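# Grovance Teaching Station

The Grovance is a two-arm remote teaching station supplied by Bamska for training departments, laboratories, and retail automation teams. An operator performs a task through the leader handles, and the station records arm motion, gripper opening, and camera views on a single clock. Recordings may be replayed on the station or exported for policy training.

## Workspace

The station is intended for tabletop work with ordinary goods and fixtures, such as can racks, storage baskets, and bottled or canned drinks. Objects are placed by hand between recordings. No fixed jigs are required.

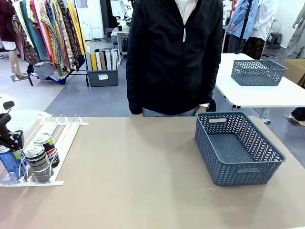
Hutsuliak writes that new operators there needed almost 30 practice runs before their recordings were smooth enough to keep, and asks that this be stated before purchase. Bamska accepts the figure as reasonable for restocking tasks. Operators with prior experience on leader handles generally need fewer.

## Teaching modes

- **Remote control.** The operator moves the leader handles and the arms follow. Scaling is adjustable from 30 to 100 percent.
- **Hand guiding.** The arm is released and moved directly. Gripper commands are given by foot pedal.

Both modes write the same file format. A session may combine them.

## Grippers and wrist view

Each gripper closes on an object between 2 finger pads. Maximum opening is 70 mm. The wrist camera shows the pads and the held item together, so that a reviewer can check the grasp on a drink can without relying on the overhead view.
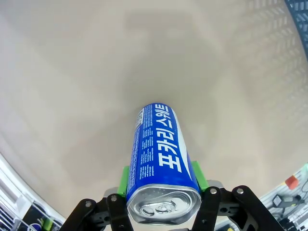 *Text: Nazar Dmytriv | Product documentation, Bamska | May 23, 2026*

Grip force is recorded with each sample. For thin-walled cans, the Tarkudgate software limits closing force during both teaching and replay. The limit is set per task and stored with the recording.

## Ordering

Part number GT-31 includes both arms, leader handles, foot pedal, and one Tarkudgate license. Replacement finger pads are sold in pairs. Orders received before the end of August include operator training on site.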